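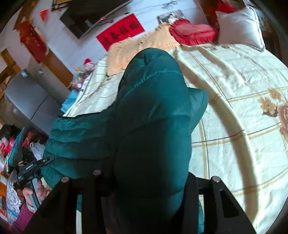 What should households in Clalusach do with doonas, pillows and padded jackets they no longer want?

From the first Thursday in June they can be left out for kerbside collection in a tied bag, at no charge, under a trial run by the shire and textile recycler Lendness.

The trial will cover 3,481 households in Clalusach and the neighbouring town of Arnullow. It will run for four months, with one collection a month in each town. Clalusach will be collected on the first Thursday and Arnullow on the second.

Filled textiles have been a sore point at the Clalusach transfer station for years. Op shops in both towns stopped taking used pillows and doonas some time ago, and the yellow-lid bin has never been an option. Most of the material goes to landfill, where it takes up a lot of room for its weight. Loose filling also blows against the station's eastern fence in windy weather and has to be picked out by hand.

Shire waste manager Jianguo Xia said bulky bedding was one of the things residents rang about most.

"People have washed it, folded it and put it in a bag, and then they find there's nowhere to take it except the tip," he said. "They don't like doing that and I don't blame them."

Bags will be supplied in the letterbox before the first collection. They are clear, with a green tie. Each household gets two for the first month and can pick up more from the shire office in Miyazaki Street or the Arnullow library. Ordinary garbage bags will be left on the kerb, as the truck crew need to see what is inside.

The trial will accept doonas, pillows, quilts, padded jackets and vests, sleeping bags and cushion inners. Items can be torn, stained or missing zips, but they must be dry. Anything wet or mouldy spoils the rest of the load and should go in the red-lid bin. Mattresses, mattress toppers, electric blankets and foam of any kind are excluded, and so is carpet. Electric blankets can be dropped at the e-waste cage at the transfer station.

Bags should be out by 6 am and kept a metre clear of bins and parked cars. They should not be put on top of a bin. If it rains on the day, the collection still goes ahead, and residents are asked to make sure the tie is pulled tight.

The material will be trucked to the Lendness shed on the Arnullow side of the highway and sorted into down, feather, wool and polyester. Down and wool are to be cleaned and sold to bedding makers. Polyester filling will be shredded and pressed into acoustic panels, which the company already makes from factory offcuts. Outer fabrics are harder to place. Lendness operations manager Yasmine Ragab said most of the shell fabric would be baled and stored until the company had enough to interest a buyer.

"Jackets are slow work. You've got a zip, a drawcord, press studs, sometimes three kinds of fabric, and it all has to come apart," she said. "A pillow takes a minute. Jackets we'll be learning as we go."

She said anything in good, wearable condition would be better given away or taken to an op shop that accepts coats. Both of the op shops in Clalusach still do, as long as they are clean.

The shire is paying for the truck and the bags out of its waste reserve. Lendness is covering the sorting. Councillors backed the trial in March after a discussion that was mostly about illegal dumping. A motion to charge households for extra bags was lost.

The fine for dumping bedding at a charity bin or on the roadside is $500 and stays in place during the trial. Mr Xia said the shire would use it if bags were left out in the wrong week and not brought back in after a reminder.

Farms and houses outside the town limits are not on the collection route. Rural residents can bring bags to the transfer station on any day it is open and leave them in the marked shipping container beside the green waste bay. There is no gate fee for bags that hold only accepted items. Motels, caravan parks and other businesses are not part of the trial, although Ms Ragab said they could contact Lendness directly about a paid pick-up.

A report on the trial will go to the council's November meeting, including what was collected in each town and how much had to be thrown out. Any permanent service would need to be funded in next year's budget.

Residents who have not received their bags by the last week of May should call the shire's waste line or ask at the Miyazaki Street counter, which is open until 4.30 pm on weekdays.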